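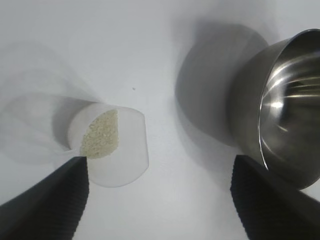

According to one early user of the Bostberg set, the curfew tables and the checkpoint tables disagree on when the restrictions ended, and the card should say which one to trust. The answer is the curfew table. Checkpoint rows are closed by the last report that mentions them, so their end dates run late.

Bostberg Public Order Notices, data card

Version date: September 18, 2022
Maintained by: Oserow
Format: UTF-8 CSV, one file per table

Summary

The set holds 260 public notices issued during the state of emergency in Bostberg and the neighboring district of Valtach, together with three tables derived from them. Notices cover curfew hours, road closures, checkpoints, limits on gatherings, and suspension of bus and rail service. It was built for people who need to know which rule applied on which street at a given hour. It does not cover arrests, injuries, or the conduct of the forces involved.

Files

notices.csv: one row per notice. Columns are notice_id, issuer, issued_at, effective_from, effective_to, district, category, text_original, text_english.

curfew.csv: one row per district per change in hours. Columns are district, start_hour, end_hour, valid_from, valid_to, notice_id.

checkpoints.csv: 54 rows, one per named location. Columns are checkpoint_id, road, nearest_crossing, district, first_report, last_report, vehicle_search, notice_id. The last column is blank where a checkpoint was reported but never announced.

transport.csv: suspended and shortened routes, with the route number as printed by the operator. Route numbers are text. Some carry a letter, and loading them as integers will drop those rows in several common tools.

Sources

Notices were collected from the city website, the district office in Valtach, and the Salehi regional bulletin. The bulletin was printed on paper for the first 8 days, when mobile data was down across the region, and those issues were typed in by hand from scans. Later issues were taken from the bulletin's own text files. Where the same notice appeared in more than one place, the version with the earliest issue time was kept and the others were dropped.

Checkpoint rows that have no matching notice come from road reports read out on local radio. A location had to be named in at least two separate reports to be included.

Times

All times are local, 24-hour clock, no offset. A curfew that starts at 23:00 and ends at 07:00 is stored as start_hour 23 and end_hour 7. Code that assumes the end is later than the start will return a negative length.

effective_to is empty in two different cases: the notice was open-ended, or a later notice replaced it without giving a date. The column does not separate them. In curfew.csv this has been resolved by hand, and valid_to is always filled.

Translation

text_english was produced by one translator and checked by a second for 100 of the notices. The rest are unchecked. The original uses one word for both "patrol" and "post," and the English follows the context of the sentence. Anyone counting patrols should work from text_original.

Known problems

District borders in Valtach were redrawn in August, after most of the notices were issued. The district column uses the old borders throughout.

Two crossings share the name Station Road. They are told apart in checkpoints.csv by nearest_crossing, but notices.csv keeps the wording as issued, and the right one cannot always be worked out.

vehicle_search is yes, no, or unknown. Most rows are unknown. A value of no means a report stated that cars were waved through, at the time of that report only.

Notices posted on building doors and never published elsewhere are missing. The city has not released a list of them.

Personal data

Names and phone numbers of duty officers were removed from both text columns and replaced with [removed]. Street addresses of public buildings were kept. Addresses of private homes were cut back to the street name.

Changes in this version

Added the curfew/checkpoint note at the top.
Corrected valid_from for the second change in hours in Valtach, which had been entered a day early.
Removed duplicate transport rows for routes listed by both the city and the operator.
Renamed the column search to vehicle_search.

Corrections

Send the notice_id or checkpoint_id, the column, the value you believe is right, and a copy of the source. Reports without a source are logged but not applied.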